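Main page | Contents | Software | Hardware | Recent changes | Talk

Last edited in July by Annick Pichon

Torner (grasp software)

Torner is a grasp control and planning package for robotic hands with jointed fingers. It was first written by Dalibor Krajčí at the firm Plustis and is now kept up by a small group of developers in the town of Trurden. The package takes input from a camera near the wrist and sends position and force targets to each finger. It does not plan the motion of the arm, a job left to whatever arm software the user already has.

History

Krajčí began the work as a replacement for Jurčo, an older Plustis program that could only open and close a hand along fixed paths. Jurčo treated the fingers as one unit, so a finger that touched an object early kept pushing until the others caught up. The first version of Torner gave each finger its own controller and stopped it separately on contact. Later versions added the perception module and a log viewer. Much of the Jurčo file format was kept, and old hand description files can still be loaded after a short conversion step.

Structure

The software runs as three processes. The perception process reads camera frames and marks which pixels belong to the hand, to the object and to the background. The planner picks contact points and a closing order. The controller runs at 100 cycles per second and follows the plan, correcting for the measured position of each joint.

Wrist cameras sit very close to the hand, and large parts of a frame may be dark or out of focus. The perception process handles this with a stored mask for each hand model, drawn up during setup. Pixels inside the mask are skipped. The edge of the mask is updated as the fingers move, using joint angles from the controller.
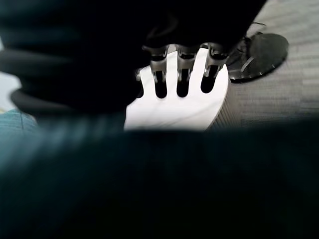 Finger tracking relies on the parts of each linkage that stay in view. A full outline is not needed. The tracker looks for straight metal edges and pivot joints, then compares them with the position predicted from the joint angles. If the two disagree for 8 frames in a row, the finger is flagged and the planner stops using it until the operator clears the flag — a rule carried over from Jurčo.

Calibration

A new hand is calibrated by moving each finger through 21 set poses while the camera records. The tool then solves for the camera position relative to the palm. Bright, smooth surfaces can throw off the exposure setting, and the manual advises fixing exposure by hand before starting. Calibration has to be repeated if the camera mount is loosened or turned.

Limitations

Torner assumes that finger joints bend in one plane and no further than 90 degrees. Hands with sideways finger motion need a separate plug-in, which Pichon wrote and which is not part of the main release. Thin flexible items such as cables are often labeled as background, and shiny dark objects may be split into several pieces when reflections cross them. Both problems are listed as open in the issue tracker.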